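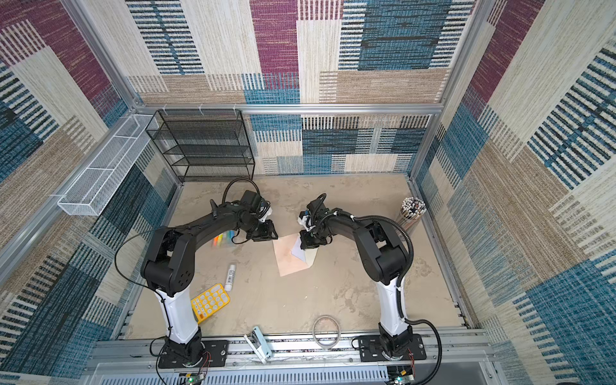

Office Practice, Unit 3: Letters and the Desk
Handout for the evening group
Tutor: Mwangi Gachanja

Please read this before the session and bring it with you. We start at the desk and finish at the post tray.

1. What belongs on the desk

For this unit each pair needs envelopes, cards, a glue stick, a stapler, highlighter markers, a calculator and pencils. Pencils stand in a cup, so that they do not roll under the papers. Cables are coiled when they are not in use. The shelf organiser is for paper which waits, and the wire basket is for paper which is finished. Many students mix these two in the first week.

2. Putting a card in an envelope

Lay the envelope flat on the table. Open the flap completely and press the fold with your thumb. Hold the envelope with one hand near the corner and bring the card in with the other. If the card stops halfway, take it out and begin again. Pushing will bend it.

Before you close the envelope, read the name on the card and the name on the outside once more. In the Welton exercise last October two letters were exchanged in this way, and both had to be written again.

3. Closing

A gummed flap needs only a little water. If the gum is old, use the glue stick: one thin line, not near the ends. Never staple an envelope that goes by post. Staples are for the copies which stay in the office.

4. Colours

We mark only the office copy, never the letter itself.
Yellow: a reply is expected
Green: answered
Blue: for information
Orange: payment is inside, or is asked for

5. The Brurkow exercise

The firm of Brurkow sends 600 invitations to its customers. One box holds 56 envelopes. Calculate how many boxes must be ordered and how many envelopes will be left over. Then do the same calculation for a yearly mailing of 3,000. Write down the steps, as I give marks for these also.

Homework

Write a short covering letter from Listell to Pacheco about a late delivery, and prepare the envelope for it. Send me a message by Sunday if you have no envelope at home.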